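Suche
Suchbegriff eingeben
Lesezeit: 3 Minuten

Der Refrain von nebenan

Also, das mit dem Lied fing an, als ich gerade Zwiebeln schnitt. Durch die Küchenwand kam ein Beat, so ein schwerer, und darüber eine Dhol-Trommel, und dann eine Stimme, die zwei Zeilen auf Punjabi sang und in der dritten plötzlich im breitesten Grellauer Dialekt weitermachte. Ich hab das Messer hingelegt und mein Ohr an die Fliesen gehalten. Mit Zwiebelhänden, ich hab geheult wie bei einer Beerdigung.

Man muss wissen, dass ich seit dem Herbst für Fluma schreibe, das ist ein Musikblog mit 200 Lesern, meine Mutter mitgezählt. Ich sollte jede Woche einen neuen Song vorstellen, und mir war seit September nichts mehr eingefallen außer »tanzbar« und »geht ins Ohr«. Und dann wohnt das da einfach hinter meinen Fliesen!

Ich bin also rüber und hab geklingelt. Es machte eine Frau in meinem Alter auf, Kopfhörer um den Hals, Socken in verschiedenen Farben, und ich sagte als Allererstes: »Ich bin die von der Wand.« Sie fragte, ob es zu laut sei. Ich sagte nein, zu leise, und das war mir dann so peinlich, dass ich auf die Fußmatte geschaut habe, bis sie mich reinbat.

Auf dem Klingelschild stand Janjua, aber auftreten wollte sie als Semeo. Das Wort hatte sie sich mit sieben ausgedacht, für einen Hund, den sie nie bekommen hat. Das Lied war noch nicht fertig. Ihr fehlte die zweite Strophe, und zwar seit einem halben Jahr, und sie spielte mir den Anfang vor, immer wieder, und an der Stelle, wo die Strophe hätte kommen müssen, lief nur die Trommel weiter und sie summte irgendwas.

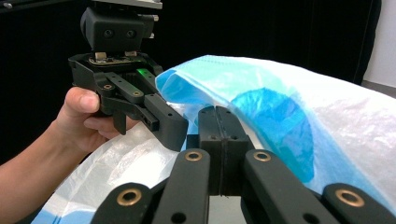
»Schreib doch was drüber«, sagte sie, und ich dachte, sie meint den Blog. Sie meinte das Loch. Ich hab sofort abgewinkt, ich kann ja kein Punjabi, und mein Grellauerisch ist auch nur angeheiratet und wieder geschieden. Aber sie hatte schon Tee gemacht, mit so viel Kardamom, dass mir die Nase kribbelte, und irgendwann hab ich auf die Rückseite einer Stromrechnung geschrieben, wie das ist, wenn man jemanden nur durch die Wand kennt. Die Zeile mit den Zwiebeln wollte ich wieder streichen. Die hat sie als Einzige unverändert gelassen.

Aufgenommen haben wir in ihrem Kleiderschrank, zwischen den Wintermänteln. Ich durfte im Refrain mitsingen, ganz hinten, man hört mich kaum – ich höre mich natürlich sofort. Drei Durchgänge hat es gebraucht, beim ersten hab ich gelacht, beim zweiten ist die Kleiderstange runtergekommen.

Und dann saß ich zu Hause vor meinem leeren Blogeintrag und sollte den Song vorstellen. Darf man das, wenn man drin vorkommt? Ich hab »tanzbar« getippt und wieder gelöscht, dann »geht ins Ohr«, dann auch das gelöscht. Am Ende hab ich nur den Link reingestellt und daruntergeschrieben, dass man ihn am besten mit der Wange an einer Küchenwand hört.

Meine Mutter rief noch am selben Abend an. Das Lied sei schön, sagte sie, aber wer denn da im Hintergrund so schief mitsinge. Ich sagte, das müsse die Nachbarin sein. Von drüben klopfte es zweimal gegen die Fliesen, und dann ging die Trommel wieder los.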